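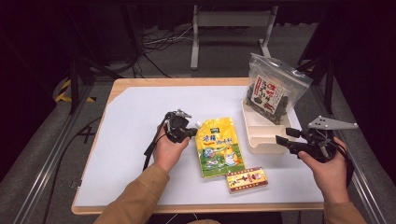
3 min read

Fludport Shop and Home Services Co-op
Minutes of the working group on machines for chores
September 22, 2021

Present: Trudy Halliday (chair), Olga Quezada (minutes), R. Yáñez, members from the Urport store and the home help side.
Apologies: two received by email.

1. Minutes of the last meeting
Accepted with one correction. The Urport store has 54 shelf bays, and the earlier minutes left out the ones behind the checkout.

2. Grocery handling
Trudy spoke to the picture at the head of these minutes. The items on the table are a yellow spout pouch with a white cap, a small red and cream box and a clear resealable bag of dried seaweed propped on a divided tray. She said these are close to what our packers deal with on any shift, and that each one asks for a different kind of grip. A box has flat sides and stays the shape it is. A pouch sags and its weight moves. A bag of seaweed can be crushed by anyone in a hurry, machine or person.

Members discussed whether a two-jaw gripper can pack a mixed order today. The view of the Urport members was that boxes and tins are within reach, pouches are doubtful, and anything in a thin bag should stay with staff for now. Yáñez disagreed on pouches. He said that if they come up the line lying flat and always the same way round, they are no harder than a box. Olga asked who would lay them flat. Left open.

It was noted that the fingers are only part of the job. A person holding the grippers is also deciding where to reach and how hard to squeeze, and a good result with a person's hands on the tool should not be counted as a good result for a machine working alone. Trudy asked that this be kept in mind when members read sales material.

3. Fliko quote
Fliko has offered a packing arm on a trial lease at $800 a month, with up to 4 months before we must commit. The quote covers boxed goods only. Bagged goods are listed as "later release" with no date.

Members from Urport were in favour of asking for a shorter trial. Others felt it was too early to spend anything -- the packing bench is not where the store loses its time, and restocking the low shelves is the job staff would most like to hand over.

Moved by Yáñez that the group ask Fliko for a demonstration using our own stock, at no charge, before any lease is considered. Carried, two against.

4. Household chores
Olga reported on the home help side. Clients ask most often about putting groceries away, folding and wiping down. Robot vacuums are already common and nobody had complaints apart from cords and rug fringes. For the rest, she has not found a product she would put in a client's kitchen. Putting groceries away means opening cupboards, moving what is there and reading labels in more than one language, and every kitchen is laid out differently.

One member asked about opening spout caps and resealable bags for clients with weak hands. It was agreed this is a useful question, and that a simple bench tool might do it sooner and cheaper than a robot -- Olga to look at what is on the market.

5. Actions
Trudy: write to Fliko about the demonstration.
Yáñez: draw up a list of stock for it, to include pouches and thin bags.
Olga: bench openers, prices and where to buy.
Urport members: note which packing and restocking jobs take longest over the rest of September.

6. Other business
The key to the meeting room cupboard is still missing. Anyone who has it is asked to leave it at the front desk.

Next meeting at Urport, upstairs, date to be sent by email.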